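Paper Has Opinions: Keeping the Household Pile Under Control

Every home produces paper the way a dog produces hair. You can brush it all day and there will be more under the couch by supper. I have been fighting mine since I moved to Ukville, where the utility still mails a bill, a copy of the bill, and a cheerful flyer asking whether I would like to go paperless. I clicked yes in April. They sent a letter to confirm.

What follows is what works at my house. Your paper may be better behaved.

Pick one surface for sorting and clear it down to the wood before you start. Sorting on top of other stuff is how a library card ends up inside a seed catalog for two years. Go through everything once with the recycling bin beside you, and only then decide what deserves a folder. If you are reading the flyers, you have stopped sorting and started relaxing.

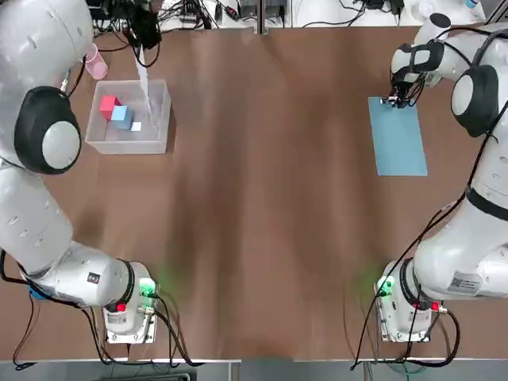 TABLES & WORK SURFACES

A wood tabletop will put up with a lot of paperwork, but it has a few grudges. The first is ballpoint. Press hard on a single sheet and you will be able to read your grocery list in the finish for the rest of your life. Put a magazine underneath, or one of the 129 placemats you have been saving for company.

The second is newsprint on a damp table. Wipe the top, dry it with a second cloth, and go have your coffee before you spread anything out. If a page does get stuck, don't scrape. Dab on a little olive oil, let it sit, and roll the paper off with your fingertip. Try it first in a corner where your mother-in-law won't look.

For everyday dust, a barely damp cotton cloth, wiped with the grain. Skip the lemon spray. It makes the room smell like you cleaned, and I grant that has its uses, but it builds up a film that grabs every crumb in the county.

White rings: a hair dryer on low, kept moving. Black rings have gone deeper and are now part of your decor.

SQUARING UP A STACK

Fan the sheets first so they quit clinging to each other. Then stand the stack on its long edge, hold it loosely, and let it drop an inch onto the table a few times. Turn it and do the short edge. Gripping hard is the usual mistake, as the sheets can't settle if you're strangling them.

If the pages are curled, put them curl side down under a heavy book overnight. I use the Doucet family cookbook, a wedding present that weighs as much as a ham and has never been opened to a recipe.

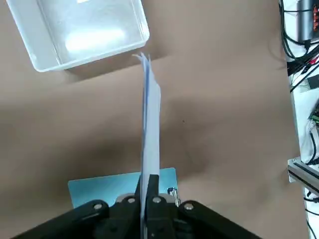

Thin sheets standing on edge, held from the bottom.

STORING IT SO YOU'LL FIND IT AGAIN

Upright beats flat. A flat pile only has a top, and everything under the top is archaeology. Stand your papers in a magazine file or a sturdy box cut down on one side, packed snugly enough that they don't slump. Half-empty files let the pages bow, so fill the gap with a folded piece of cardboard.

Don't bother with a label for every folder. I once made 21 categories, with tabs, and spent the winter wondering whether the furnace warranty was House, Heat, or Grief. Now I have three: Pay, Keep, and Argue.

Keep paper out of the basement. My cousins in Nanevgate stored theirs beside the water heater and now own a single very large page.

A ream of plain printer paper should stay in its wrapper until you need it. Open one and leave it sitting through a humid month and it will jam any printer made. If you've only got 200 sheets or so left, slide them into a big zip bag and press the air out.

Rubber bands rot and glue themselves to whatever they were protecting. Use a strip of scrap paper as a belly band, taped to itself. Paper clips rust in damp rooms, so the plastic-coated kind are worth the extra nickel.

Next month: drawers that won't close, and what you've got jammed behind them.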